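Search this site Search Go Menu

How to sort out the lighting and storage in a shared workroom

Posted in: Workshops & Sheds > Getting Organised

When our group took over the room at Bratdale, it had good light and a good floor and no order at all. We spent most of one February putting it right. I write down the steps so that other groups can use them. English is my second language, so please forgive if some sentence is a little stiff.

Step 1. Look up before you look down

Most people start with the floor. I recommend to start with the ceiling, because the lights decide where you can work. Switch on every fluorescent fitting and walk slowly through the room. Mark with chalk where your own shadow falls on the floor. The benches should not go there. Our metal ceiling is white and it throws a lot of light back, so we could leave the walls as they were. The old red brick is darker, but we like the colour of it and did not paint.
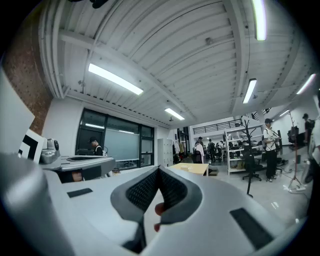
Soriano wrote to me after reading the first version of this page: in a brick room you should leave a hand's width between the wall and any cupboard, or the back of the cupboard will smell of cellar by winter. I agree with this, and I have changed Step 2.

Step 2. Place the tall things

Put the tall locker cabinet beside the window, never in front of it. Daylight is free and you will miss it. Keep the gap to the wall that is mentioned above. Coats and work clothes can hang next to the cabinet, so everybody changes in one corner and the dirt stays there.

If the window looks onto a busy passage, frosted panes are a good choice. You lose the view but you keep the brightness.

Step 3. Give out the compartments

Small doors are better than big ones in a shared room. Each person gets one compartment, and 2 are kept free for visitors. We use the paper labels from Dillari, which come off without leaving glue. Write the name in pencil. When a person leaves the group, empty the compartment in the same week.

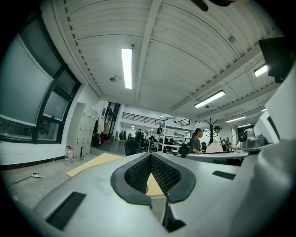
Words: the Bratdale workroom page editor

Step 4. Clear the floor

Now you may look down. A concrete floor is easy to sweep, but only when it is free. Go through these points every Wednesday:

Power strips go along the wall, with the cable flat and out of the walking line.
Boards go back to the rack after use. A flat board on a grey floor is easy to trip on.
Drink bottles go inside the locker or home with the owner.

The whole round takes us 20 minutes. With four people it is quicker, but then you must agree who has the broom.

Step 5. Test the smoke detector

Press the button once a month and write the date on the inside of a locker door. Use a proper stepladder, ours is the Skoltden with the wide steps. Do not stand on a chair with wheels.

Filed under: lockers, lighting, concrete floors, shared spaces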